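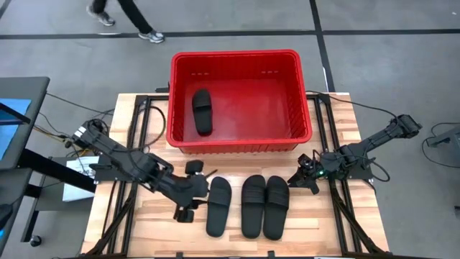

November, workshop notebook, started a bit after lunch

OK, second go at the foam for the calf roller. Jalen thinks I'm being fussy about it and he may be right, but the last sleeve went soft in the middle where people park their whole leg and just sit there (I do it too, it's lovely). So this time I cut the Ostik foam, the firmer stuff, and glued it over the same Traketti tube as before. Same length, same glue, same end caps. Only the foam is different, so if it behaves differently I'll know where to look.

Set it up on the Bickerstaff rig and gave it 2000 passes with the usual load. I went off and answered emails, came back, and it had stopped itself at the end like a good machine! Peeled back one cap to look. Glue line fine all the way round, no lifting. There's a slight flat on the side that was facing down, but I could only find it by running a thumb along it. Left it standing on end while I had a coffee and by then I couldn't find it at all.

Then I got greedy and set it for another 2000. The counter on the rig carries on from wherever it was, and I forgot to zero it (again – sorry, Ignacio), so if anybody reads 2894 on the display, that's where I paused to tighten the left bracket and it is the running total, so 894 into the second lot. Bracket bolt had backed out maybe half a turn. Put a locking washer on it. The other side could use one too but I only had the one.

Tried the thing on myself in between. Seated, hands behind me, one ankle over the other, slow rolls from just above the heel to below the knee. Much firmer than the old one. First couple of passes I yelped a bit on the outside edge of the left calf, then it settled and I could hold still on the sore spot and breathe. Ignacio did 5 minutes a side and said he'd want a softer option for beginners, and I think I agree. Could be the old foam with a thinner layer of the new under it?

To do: ask Zekport if they can cut the two-layer version, order washers, finish the second run. It's at 3350 as I write this and sounding quieter than before the bracket got fixed.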